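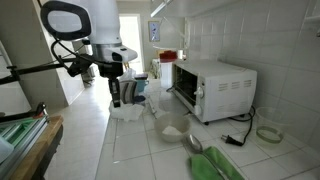

Nemcombe's repair evenings move to the old Lloyd building

Print this story | E-mail this story

The monthly repair evening, where Nemcombe residents have been bringing their tired toasters, lamps and mixers for longer than many of us would like to admit, will have a new and much roomier home starting in September. Organizers have signed a one-year lease on the ground floor of the old Lloyd building on Rellalo Street, across from the library, and the doors will open there for the first time on a Thursday at 6 p.m.

Anyone who has tried to squeeze into the back of the church annex with a vacuum cleaner under one arm will be glad to hear it. The annex has been a kind and patient host, and it was free, but it had just two working outlets on the long wall, and on busy nights the line went down the steps and out past the bike rack. The new space has outlets on every side, a sink, a ramp from the parking lot and (this got the biggest cheer at the spring meeting) its own restroom.

The repair group says 1,401 household items came through the door last year, most of them small kitchen appliances. Coffee makers led the way, as they always seem to, followed by toasters and countertop ovens. A good many needed nothing more than a thorough cleaning or a new cord. Others were past saving, and those went on to the county drop-off with their owners' blessing, usually after somebody had asked to keep the knobs.

Rent on the Lloyd space is $700 a month, and that is a big step up for a group that used to get by on a coffee can by the door. Cuvico, the hardware store on Main Street, has promised $3,000 toward the first year and will also lend workbenches until the group can build its own. The rest will come from donations and from the pie table, which will be moving too, and which has its own loyal following among people who have never owned a broken thing in their lives.

Repairs will still be free, though visitors are asked to chip in for parts if they can. Please bring the cord, the manual if you have it, and any pieces that fell off, and do empty the crumb tray before you leave home. Microwaves and gas appliances can't be accepted. Sewing and mending will have a corner by the front windows, where the light is good well into the evening in the warmer months, and there will be a shelf of picture books for children who get tired of watching.

Parking behind the building is free after 5 p.m., and the number 86 bus stops at the corner. If you'd like to lend a hand with painting before the opening, stop by any evening this week - old clothes are a good idea, and there is generally a pot of soup going.

Comments (3)

millpond_gal: So happy about the ramp!! My mother has wanted to come for years and those annex steps were too much for her. We'll be bringing her radio.

TwoCatsOnElm: Will they look at a dehumidifier? It hums but doesn't pull any water. It's heavy, so I'd rather ask first.

oldfurnacehand: I bought my first good drill in the Lloyd building when it was still a store. Nice to see lights on in there again. Save me a slice of the rhubarb.

Contact us | Copyright Nemcombe community news, all rights reserved | Back to top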